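Notes for the Camlow talk, 16th March. Slides are on the stick. Don't read this out word for word, you did that in December and it showed.

## Opening (keep it short)

- Thank Virgilio Malabanan for the introduction. He will get the title wrong. Let him.
- Topic: why we put off chores, and what the putting off costs us.
- Ask who has a pile at home. Wait. More hands go up if you raise yours first.

The pile is a decision that keeps getting moved to tomorrow. I kept a diary of mine for a month and wrote down every time I walked past a job and thought "later." The total was 473. The jobs themselves would have fitted into one dull afternoon. 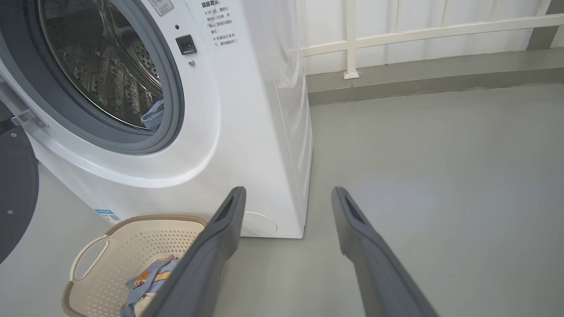

## The half-done job

- Starting feels like finishing. Pause here, people like to nod.
- My tax folder: labeled beautifully, empty for two years.
- Story about the Sarmiento Street apartment and the shelf. Leave out the landlord this time.

I bought a planner to fix all this. It had 13 colored tabs and I used one, for writing down that I should use the others. (If they laugh, mention the stickers. If not, move on quickly.)

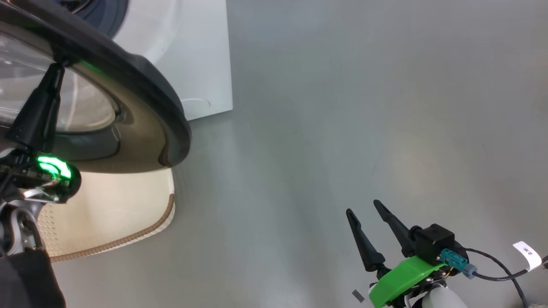 ## What helped, a bit

- Make the first step embarrassingly small. "Find the stamp" beats "do the mail."
- Say when, out loud, to somebody who will be annoying about it. My sister is excellent – rates on request.
- Drop something from the list for good. I gave up ironing and no one has written in.

## Questions

Somebody will ask about apps. Say you tried Rallix and forgot to open it. Water is under the lectern.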